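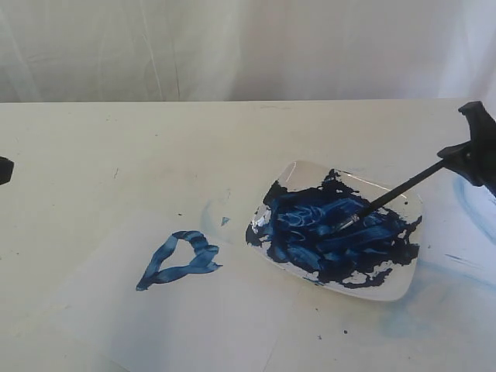 Spanish-era tribute rolls of Ullora cataloged

2021-03-02

The Maldonado Archive has published a catalog of the tribute rolls of Ullora, a set of 207 folios recording payments in rice, wax and cotton cloth by households under Spanish rule. The rolls were kept in the parish office until their transfer to the archive and had not been listed individually before.

Of the folios, 183 have been transcribed in full. Another 16 have lost text to insect damage along the inner margin and are entered with partial readings. The rest are blank or carry only signatures.

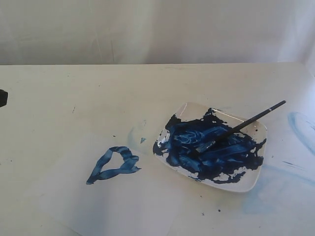 Dark navy-blue paint on a square white ceramic plate.

Each entry gives the folio number, the name of the collector, the barangay heads listed and the form of payment. Spellings of personal names follow the manuscript, with a modern form in brackets where one could be established. Place names are indexed separately.

Erlinda Salazar, who edited the catalog with Wilfredo Lumbao, said the rolls use seven different units for measuring rice and that no conversion was attempted. "The units changed from one collector to the next, and the clerks did not define them," she said.

A second volume, edited by Amado Agbayani, will cover the labor draft lists and is due in May. The catalog can be read at the archive's reference desk. Copies of single folios may be ordered in writing.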